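Jorkley Overland Routes
Second progress report to the Herari Fund
Prepared by Fuseini Bonsu, 5 November 2022

You asked for this one to be shorter than the August report, and also franker. We can manage the first.

The guidebook to the northern lake road is on its way. Of the 15 chapters promised, 9 have been walked, driven or, in one regrettable case, paddled, and are now in draft. The border chapter has been rewritten twice because the crossing moved. It may have moved again by the time you read this.

Kwaku Tsikata spent most of the dry months on the eastern leg, checking guesthouses, ferry times and the state of the road past Hinrichs Landing. The ferry has a printed timetable, laminated and very handsome, and the captain has not seen it. We have settled on advising travellers to arrive after breakfast with a book.

Transport came in over budget. We had allowed for two replacement tires and got through five, plus a windscreen, plus a goat, for which a fair price was agreed after a long and cordial afternoon. Receipts are attached for everything except the goat.

The history section is in better shape than the vehicle. Our readers in the lake towns sent back 14 pages of corrections to the colonial chapter, nearly all of them deserved, and the spelling of place names now follows local use. The old spellings go in the index, so that anyone travelling with their grandfather's map can still find dinner.

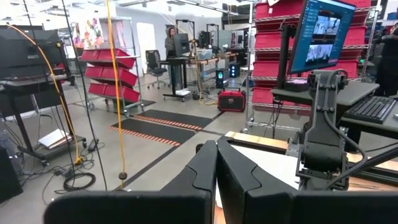
Maps are the slow part. Skindeck, who are drawing them, have delivered the town plans but are waiting on our distances for the 900 kilometre through route. Kwaku's odometer and mine disagree, and neither of us will be driving it again to find out who's right until the rains finish. In the meantime the draft gives journey times in hours, a unit the bus drivers also prefer.

Still to do before the next instalment: the six remaining chapters, permission for two archive photographs, and a decision on the cover colour. Fund staff are welcome to weigh in on the last of these. We'd ask that it be by email.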